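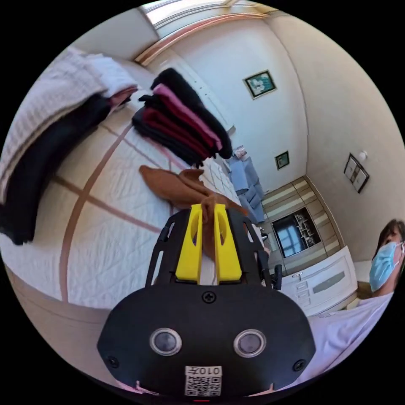 Where should folded towels go when the linen cupboard in a room is full?
Leave them in stacks on the bed and put the room number on the ticket, and the linen store will collect them the same day.

Ticket 521
Site: Graltar House, room 17
Opened by: Sajib Paul, 17 May 2022
Problem: cupboard door won't shut, towels keep sliding off the top shelf.

Hussam Smadi: Shelf peg missing on the left. Same fault as room 5 in February. New peg fitted, door shuts. Please keep bath towels off the top shelf.

Sajib Paul: Done, thanks. OK to close.

Status: closed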